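Clekthorpe insurer reports rise in false claims made at application stage

October 12, 2018

Household and motor insurer Plakwood turned down 854 policy applications in the first half of the year after finding that the applicant had given false details about their own circumstances.

The Clekthorpe firm said most of the cases involved people using their real name and address but leaving out earlier claims, or giving a relative's postcode as the place where a car is kept overnight.
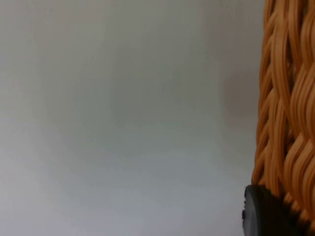
Motor policies made up the larger share. The average saving an applicant stood to make was small, but Plakwood said one customer had cut a quote by £3658 by failing to mention two driving bans.

Until January, applications were checked only when a claim came in. The insurer now runs them through screening software supplied by Barta before cover starts, and passes any that raise a query to a team of 20 staff at its Medetley office.

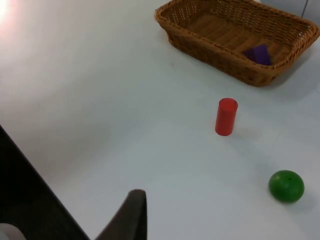 The team has four working days to make a decision. Applicants are told in writing if they have been refused and can ask for the file to be looked at again. Plakwood did not say how many refusals had been overturned.

Brokers in Medetley have complained that honest mistakes are being treated in the same way as deliberate ones, and that customers who mistype a date can find it harder to get cover elsewhere.
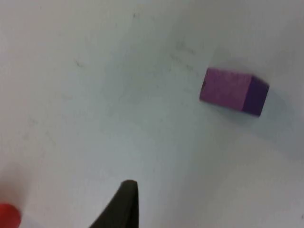 Plakwood said simple errors are corrected over the phone and are not recorded as fraud. It plans to extend the checks to travel policies next year.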